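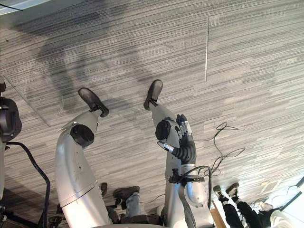

Figure 1. Carpet in the study room, with narrow streaks in grey, beige and dark brown.

3. Choice of floor covering

Our group compared 2 floor coverings for the study room of the Nimar building. The first was a plain grey carpet from Druline and the second was the streaked one in Figure 1. We asked students which colour hides dirt better, and most of them preferred the streaked pattern. The cost for the whole room was calculated as $1,403, and our limit was $2,000. Cleaning costs are not included yet. We will add them to the table in January.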